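Bakos Valley Replanting – autumn progress report
Prepared for the Andton Fund by Luzius Holzer
October 8, 2018
14 shares | 3 comments

Since our last report the weather has finally been kind to us, and I'm very glad to say that the hillside above Bakos looks quite different from the one your visitors walked over. We had planned to have 2,000 young trees in the ground by the end of the growing season, mostly oak, hazel and wild cherry, and we reached that number with a fortnight to spare. It was a lovely moment, even in the drizzle.

The bigger question was always whether they would stay alive. On the lower plots, where the soil is deep and the old drainage ditches have been blocked, 69 per cent of the first planting came through the dry spell. I would have liked more, of course, but the district average for bare slopes was what we feared, and we did better than that! The upper plots are patchier. Cherry struggled badly on the thin ground near the quarry road, and we won't be putting any more up there. Hazel, on the other hand, seems to enjoy being ignored.

You asked us to keep a close eye on grazing, and this has taken up more of our time than anything else. The farms at Arnska agreed in spring to move their sheep off four of the plots, and in return the grant paid for new fencing and a water trough on the far side of the lane. Three of those plots are now closed. The fourth is still open because the boundary on the old map doesn't match the wall on the ground, and both families have been very patient while we sort it out – I hope to have a signed agreement to send you before the next payment.

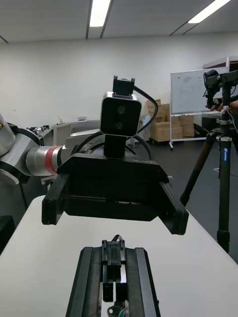 What has pleased me most is how the farmers have taken to the mixed rows. The first idea was to plant in solid blocks, well away from any pasture, and there was a good deal of grumbling about lost grazing and the price of winter feed. Rows with wide grass strips between them take longer to set out and hold fewer trees to the hectare, but people can cut hay there and they can see that they haven't simply been asked to give up land. Two more households have come to us on their own to ask about joining, which we hadn't budgeted for and would love to say yes to.

The nursery at Pidano is up and running as well. We lost a tray of alder to slugs in the early summer (my fault, I left the covers off) and everything else has done splendidly. Almost 30 kilos of acorns were gathered from the old wood last month, and they are stored in damp sand in the cool shed. Growing from local seed means we won't have to buy in so many plants next year, and the seedlings should be better suited to our late frosts.

Money: we are slightly under on plants and tools, and over on fencing, mostly on account of the rocky ground along the lane. With your permission I would like to move the leftover tool money across to cover it. The total stays the same. Receipts are in the usual folder, and the one from the fencing firm will follow once they correct the address.

Between now and December we will be replacing dead trees on the lower plots, mulching before the hard frosts, and checking every guard for vole damage. There is also the stream bank to do. Willow cuttings go in very quickly once you get into the rhythm of it, and I'm really looking forward to that week.

One request: if anyone from the Fund would like to visit, please come before the snow closes the quarry road, and bring proper boots. The track past the second gate is very soft at the moment.

Luzius Holzer

Share this report | 3 comments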